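The Year of the Big Bowl

I have been trying to bake bread since January, which puts me ahead of the crowd by a couple of months and behind it in every other respect. My neighbors on Kultcombe Road took it up in spring and now leave handsome round loaves on each other's porches. I leave mine in the compost, after dark.

It started with a class. Sibel Ertürk teaches one over the hardware store in Jendmont, and I signed up because the pottery class was full. She has been baking for 16 years and has forearms like a ship's rigger. On the first evening she looked at my dough, pressed it with one finger, and asked if I had other hobbies.

Her main lesson was that most home bakers use a bowl that is too small. They choose the one that fits the cupboard. Then the dough comes up over the rim in the night and they blame the yeast. Buy big, she said, and find somewhere to keep it later.
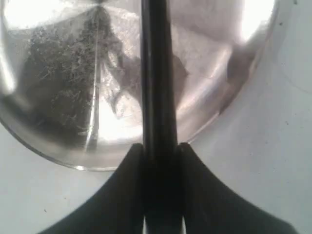
Stainless steel, and a good size.

I bought big. I have still not found somewhere to keep it. A big bowl will not go in the cupboard, and it will not go in the dishwasher unless everything else comes out, so for two weeks it lived on top of the refrigerator, where it hummed. It now lives in the bathtub between bakes. Guests have been polite about this, back when there were guests.

The next thing was flour. The store was down to one brand, Nelateo, in a bag with a windmill on it and no other information of any kind. I have made bread with it that rose like a dream and bread with it that you could have shingled a roof with, and as far as I can tell I did the same thing both times. My husband says I did not do the same thing both times. He has started keeping notes - I have asked him to stop.
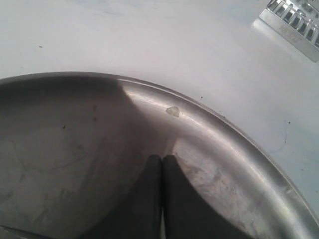 He also has views on kneading. He thinks I quit too soon. I think anyone who has views on kneading is welcome to come over and knead, and he did, once, for the length of one song on the radio, and then remembered something he had to do in the garage. The loaf was my best yet. We have agreed not to discuss it.

The starter is a separate sorrow. Sibel gave each of us a spoonful of hers in a jam jar, and mine lasted three weeks. The second spoonful she handed over with the look you would give a child asking for another goldfish. That one is alive. It smells like nail polish and old apples and it needs feeding more often than the cat does, and complains less, so on balance I prefer it.

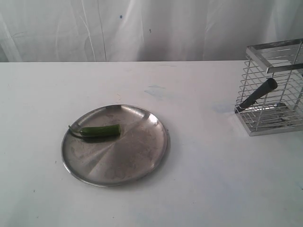 What I Would Do Differently

I would take the pottery class. Failing that, I would start with flatbread, which has the decency to be flat on purpose. There is a bakery called Uysal two towns over that sells one with sesame on top, and when things go badly here I drive out and buy two, and eat one of them in the car.

It is July 2020 and far too hot to have the oven on, so naturally there is a dough rising as I type this. It has been in there since breakfast. I checked it just now and it has moved up by the width of a pencil, or else I have started slouching. If it comes out well, I will leave it on somebody's porch. I already have the porch picked out.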